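Ceramic Materials for Everyday Use
Handout 4: Glaze Fit, Crazing and Thermal Stress in Tableware
Declan Kinsella | March

Read this before the second lab session. The symbols are the same as in Handout 3. Temperatures are in degrees Celsius unless marked otherwise.

1. The problem

A glaze is a thin layer of glass bonded to a ceramic body. Both shrink as the kiln cools. Above the setting temperature the glaze is soft enough to flow, and any difference in shrinkage between the two layers is relaxed. Below the setting temperature the glaze is rigid and the difference is stored as stress.

If the glaze shrinks more than the body, it ends up in tension. Glass is weak in tension, and the usual result is crazing, a network of fine cracks running through the glaze and stopping at the body. If the glaze shrinks less than the body, it ends up in compression. Moderate compression strengthens the piece. Excessive compression causes shivering, where flakes of glaze lift away at rims, handles and other convex edges.

The term "glaze fit" covers the whole range. A good fit for tableware means slight compression in the glaze at room temperature.

2. Estimating the stress

For a thin glaze on a thick body, the stress in the glaze is approximated by

s = E (a_g - a_b) dT / (1 - v)

where E is the Young's modulus of the glaze, a_g and a_b are the mean linear expansion coefficients of glaze and body, dT is the drop from setting temperature to room temperature, and v is Poisson's ratio of the glaze. With this sign convention a positive result is tension.

Take a setting temperature of 556 and a room temperature of 20, so that dT is 536. Let E = 70 GPa, v = 0.22, a_g = 6.5 x 10^-6 per degree and a_b = 7.0 x 10^-6 per degree. The stress is then -24 MPa, a moderate compression. Exchange the two coefficients and the same figure appears as tension, which is enough to craze many glazes over time.

Three cautions apply. The expansion coefficients are averages over the cooling range and should not be copied from a table that covers a different range. The setting temperature is not sharp and depends on cooling rate. The thin-layer formula overstates the stress when the glaze is thick compared with the wall.

3. Effect of shape

The formula assumes a flat plate of uniform thickness. Real tableware has rims, foot rings, wells and raised decoration. At a convex edge, compression in the glaze produces an outward component that tries to peel the layer off. This explains why shivering is found first on rims. In a concave corner, glaze tends to pool during firing, and the thicker layer is more likely to craze.

Wall thickness matters for a second reason. Thick and thin sections change temperature at different rates, so a plate with a heavy foot and a light rim carries additional transient stress whenever it is heated or cooled quickly. 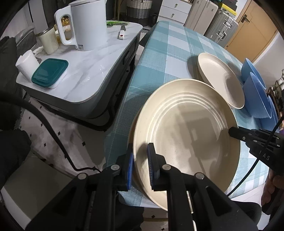
Transient stress is treated separately from fit stress, but the two add. A surface that is suddenly cooled goes into tension while the interior is still warm. If the glaze is already in compression, some of the transient tension is canceled. If it is already in tension, a small shock may be enough to start a crack.

4. Delayed crazing

Ware that leaves the kiln intact may craze weeks or years later. The main cause in porous bodies is moisture expansion. Water vapor reacts with glassy and amorphous material in the body, which swells slightly. The glaze does not swell with it, and compression is lost. Once the body has expanded far enough, the glaze passes into tension.

Expansion is fast at first and slows with time. For a body with 0.03 percent moisture expansion, the strain is 3.0 x 10^-4. The compressive strain in the worked case above, before the Poisson correction, is 2.7 x 10^-4. The margin has been used up. A dense, well-vitrified body has little open porosity and shows far less of this effect.

Crazing is not only a matter of appearance. Cracks admit water and food residue to a porous body, and the strength of the piece drops.

5. Laboratory procedure

Work in pairs. Each pair receives test tiles in two bodies, listed on the bench sheet as Barros (porous earthenware) and Flonden (vitrified stoneware). Both carry the same clear glaze.

a. Inspect each tile under the bench lamp and record any existing cracks. Rub washable ink over the glaze and wipe it off. Ink remains in open cracks.
b. Dry the tiles to constant mass and record the mass.
c. Heat in the small oven to the first set point and hold for 30 minutes.
d. Transfer with tongs to the water bath at room temperature. Wear the face shield and heat-resistant gloves.
e. Dry, ink and inspect again.
f. Raise the set point by one step and repeat until crazing appears or the last set point is reached.

Report the temperature difference between oven and bath at first crazing. Do not report the oven set point alone. Measure the bath before every quench, as it warms during the session.

Gráinne Heffernan supervises the oven. Tiles are not to be moved from it without her approval.

6. Adjusting a glaze

To reduce crazing, lower the expansion of the glaze or raise that of the body. In the glaze, replace part of the sodium and potassium oxides with boron, magnesium or lithium oxide, or increase silica. In an earthenware body, added fine quartz can raise expansion, and a suitable bisque firing may convert some of it to cristobalite. Change one variable per trial and keep the firing schedule fixed. Substitution also alters melting behavior, so surface quality has to be checked along with fit.

For shivering, make the opposite changes.

7. Problems

7.1 Repeat the calculation in Section 2 for dT = 480. State the percentage change in stress.
7.2 A glaze fails at a tensile stress of 30 MPa. Using the values of E and v above, find the largest allowable difference in coefficients for dT = 536.
7.3 Explain why a mug glazed only on the inside may behave differently from one glazed on both sides.

Submit written answers at the start of the lab.

Contact: Materials Teaching Office, Room 87, Westari Building, Clovness College | Course materials may be copied for class use | Back to top

Related handouts
Handout 2: Clay Minerals and Plasticity
Handout 3: Thermal Expansion and Dilatometry
Handout 5: Strength and Edge Chipping
Handout 6: Kiln Schedules and Cooling Rates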